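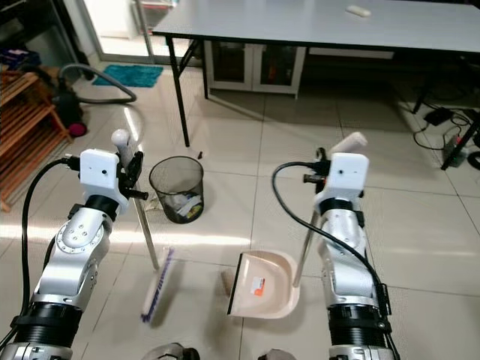 Maintained by Freya Ashworth. Last touched 8 Dec 2020. Gripper cable notes by Jade Horrocks.

Purow sweep cell: setup and care

Hi! If you're reading this you've probably just been handed the keys to Purow, our two-armed floor sweeping setup, and you want to know how to get it going without breaking anything. I wrote most of this in one sitting and have been patching it ever since, so the order is a bit odd. Read the cable section before you power up, please. The rest can wait.

What's in this folder

setup.txt has the power-up order. poses/ holds the saved arm positions. log/ is the maintenance log, one file per month. The old Grovum config files are in attic/ and you shouldn't load them (the joint limits are wrong for these arms and the left one will try to fold into its own collar).

What the cell does

Two arms, one broom, one dustpan. Broom goes in the left gripper, pan goes in the right, always. All the saved poses assume that. I swapped them once to see what would happen and spent the afternoon re-teaching everything, so don't be me.

The round mesh wastebasket stands between the arms and a little past the pan. Paper scraps are our usual test litter, and you can reuse what's in the basket until it gets too flat to sweep properly. Small dark bits are harder for the vision side to pick out on the beige tile than I expected, so throw a few of those down too.

Gripping the tools

Both tools have metal poles with white ends, and you want the gripper closed near the top with the end of the handle poking up past it. Grab lower and the pole twists when the brush drags. Grip force is set to 8 on both sides. That's the unitless number on the Fakora panel, and I've never found out what it maps to. Going higher marks the handle and doesn't hold any better.

Once the broom is in, lower it until the bristles just touch and stop there. If they splay, back off. The dustpan is fussier: the black rubber lip has to sit flat along its whole width, with the open side facing the broom. Slide a sheet of paper at it. If the paper goes under, re-level the right wrist and try again.

Cables (Jade's section, lightly edited by me)

Each gripper has a black cable that loops out from its side and runs down the arm. The left one goes down the outer edge, the right one down the inner edge. Leave the loops loose! It looks messy and everybody wants to tidy them up, and then the wrist turns and the connector takes all the strain. Before each session, move both wrists by hand through their full range with the power off and watch the loops. The right loop is the one to worry about, because it hangs toward the middle where the broom pole travels.

Check the straps on the right upper section while you're there. Snug, no flapping ends.

Every 100 sweeps

Wipe the ribbed collars with a dry cloth. Grit gets in the grooves. Run a fingertip over the small screw heads on the silver segments and snug up any that stand proud. Pick the hair out of the bristles (gross, sorry). Write it in the log even if you found nothing.

Every 300 sweeps

Re-zero both arms, reload poses/home, and check that the pan still meets the floor where it should. Look closely at the rubber lip for nicks. Spares come from Entwistle, and the last order took most of April, so ask early.

Floor stuff

Keep the vacuum hose and the power strip cables out of the sweep area. The broom has a longer reach than you'd guess. Sun or a lamp can put a bright stripe across the tiles, and tracking gets jumpy along it, so tilt the blind if you see the broom start to hesitate.

Known problems

Left wrist creaks on a cold start. It goes away after a few moves.

The pan drifts a little to the left over a long run. Re-leveling fixes it for a while. I still don't know the cause, and if you find it, please add it to the log and tell me!

The sticker inside the pan stays on. The pan detector was tuned with it there.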